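Section 4. Checking the gripper in simulation before a shared-cell run

This section covers the checks you make in the simulator before a gripper program is released to a cell where people also work. It applies to all two-finger grippers on the Mandudau arms at the Irnwood and Hendricks sites. Read Section 3 (Roles and sign-off) first. If you haven't been named as a checker for your cell, stop here and ask your cell lead.

The simulator check does not replace the risk assessment. It comes after the assessment and before the first slow run on the real arm.

4.1 What you need

The released program file, with its version number.
The current cell model from the Usden library.
Form 19, blank.
The risk assessment for the cell, signed.

Note: Do not use a cell model saved on your own computer. Models are corrected often, and an old copy may have the wrong finger length.

4.2 Loading the model

1. Start the simulator and log in under your own name. Shared logins are not accepted on Form 19.

2. Open the cell model and compare its version number with the one on the risk assessment. If the two don't match, do not go on. Send the form back to the cell lead with the reason written in box 2.

3. Load the gripper. Pick the finger set that is fitted to the real arm. The short and long sets share a body and are easy to mix up in the menu.

4. Remove all parts, trays and fixtures from the model. The first checks are done with nothing in reach of the fingers.

5. Set the speed limit to 15 percent. Leave it there until step 13.

Caution: The simulator keeps the speed limit from the last session. Read the value on the screen every time, even if you were the last person to use it.

4.3 Checking the open position

6. Send the OPEN command and wait for the position value to settle.

7. Switch to the wrist view. The wrist view looks forward over the gripper body, so both fingers and the links that carry them can be seen together.

8. Compare the left side with the right side. The fingers should stand at the same height and lean by the same amount. If one side leads the other, the model is wrong or the finger offset has been typed in for one side only.

9. Look through the gap between the fingers. You should see the work surface and the wall behind it, and no part left over from step 4.

10. Save the view and attach it to Form 19, box 6.

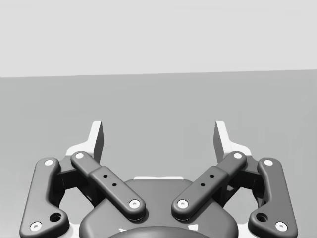
Chang-ho Seok wrote under the draft of this section that step 8 should come with a number, because two checkers can look at the same pair of fingers and disagree on what counts as even. He asked for the finger position values to be copied to the form along with the saved view. The change has been made: write both values in box 7. The view alone is no longer enough for sign-off.

4.4 Checking the closing movement

11. Send the CLOSE command at the limit set in step 5. Watch the space between the outer and inner links on each side while the fingers move. On the real gripper this is a pinch point, and it must be listed in the risk assessment. If it isn't listed, stop the check and return the form.

12. Trigger the protective stop halfway through the movement. The fingers must stop and stay where they are. They must not open again by themselves – a gripper that opens on a stop can drop what it is carrying.

13. Raise the speed limit to the value in the risk assessment and repeat steps 11 and 12.

14. Put the parts and fixtures back in the model and run the full program once, start to finish, without touching the controls.

Caution: The simulator does not model a worn finger pad, a loose cable or a hand in the wrong place. A clean result here tells you the program is ready for a slow run with the guard closed. It does not clear the cell for people.

4.5 Recording the result

15. Fill in Form 19 the same day. Write "pass" or "fail" in each box. Do not leave a box blank and do not write "OK".

16. If any step failed, give the step number and what you saw. Fault code 458 means the gripper model and the arm model come from different library releases. Reload both and start again from step 2.

17. Have a second checker read the form. The second checker can't be the person who wrote the program.

18. File the form with the risk assessment for the cell. Forms for the older cells at Hendricks stay on paper until July and go in binder 47.

Note: A pass is good for one program version and one finger set. Any change to either one, including a change back to an earlier version, needs a new form.

Go to Section 5 for the first slow run.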